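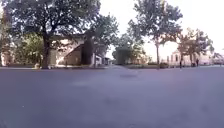 Leonie Grabner keeps the quotes in a blue folder, printed out, with the delivery charges circled. She manages grounds and deliveries for the Fikwood campus, and since February she has been asked three times whether the place should buy a ground robot to carry mail and small parts between its buildings. Her answer so far is that she would like to see a better spreadsheet.

"People come back from a demonstration very excited," she says. "They watched a machine drive across a parking lot. I want to know what it does when the lot has a delivery truck in it and the sun is coming in low."

The machine under discussion is the Skokar, a small wheeled carrier that rides close to the ground and steers mostly by camera. The version Grabner was quoted costs $3612 with one battery and a charger. That is cheap for this kind of equipment, and the price is what got the idea past the first meeting. It is also, in her view, the least interesting number in the folder.

"So you have your 3612. Then you find out the second battery is extra, and without the second battery it sits on the charger through the busiest part of the day. Then the lid with a lock is extra. You wouldn't send somebody's mail around in an open tray, would you? By the time I had a machine I could use, I was past 4000, and I hadn't paid anyone to set it up."

Setup is where she thinks most of the budget talk goes soft. The Skokar has to be driven over its routes by hand before it will run them alone, and the supplier suggests repeating the drives at different times of day. Grabner asked how many repeats, and was told it depended on the site. She wrote "depends" in the margin and left the cost line blank.

"A blank line isn't zero. I had to say that in a meeting. Somebody had added up the column and treated it as zero."

Her own list of worries is mostly about trees and light. A camera mounted that low sees a great deal of pavement, she points out, and everything useful is a thin strip at the far end of it. Under a big canopy the ground is dark, and a short way off it is bright enough to make a person squint. Open asphalt with no painted lines gives the machine little to hold on to. A person walking at the far side is a small dark mark until they are close.

"The sales sheet says it detects pedestrians. Fine. At what distance, in glare, with hedges behind them? I asked for that in writing. I got a brochure."

She is not against the equipment as such. The campus bought a Kvaran sweeper two budgets ago and she speaks of it almost fondly, although it has to be followed by someone on foot near the curbs. What she liked was the contract. The supplier left a sweeper on site for a full trial, through leaf drop, and took the trial fee off the purchase.

The offer on the Skokar came through a reseller called Claltent, and it runs differently. There is a trial, but it lasts 2 weeks, and the buyer pays for shipping both ways. Grabner thinks that is too short to learn anything except whether the wheels turn.

"You get good weather for two weeks and everybody's standing around watching it. Of course it behaves. Come back in the fall when there are wet leaves on the ground and the one person who took the training is out sick."

What would change her mind? She turns to the last page of the folder, a table she made herself. Over one stretch she logged every trip her staff made that a small carrier could plausibly have handled, and came to 106. Many of those were combined with something else: checking a gate, picking up a broken branch, talking to a tenant. Take the machine's share out and the person still has to walk over there.

"I can't put those down as hours saved. I'd like to, it would make the form easier to fill in. But she was going that way in any case."

Some of her colleagues find this discouraging. One of them told her the campus would end up the last place in town doing everything with a cart, and she admits the remark stung a little — she likes carts, but she doesn't want to be the reason for them. Her proposal, sent up the line this month, is to rent one unit for a full season, price the route training as its own item, and name two people who are paid for the time they spend on it. If the reseller won't agree to a season, she would rather put the money toward repaving.

Asked whether she expects a yes, Grabner closes the folder.

"I expect they'll ask me for a shorter version," she says. "The shorter version has the 3612 in it and nothing else, so I'm not writing one."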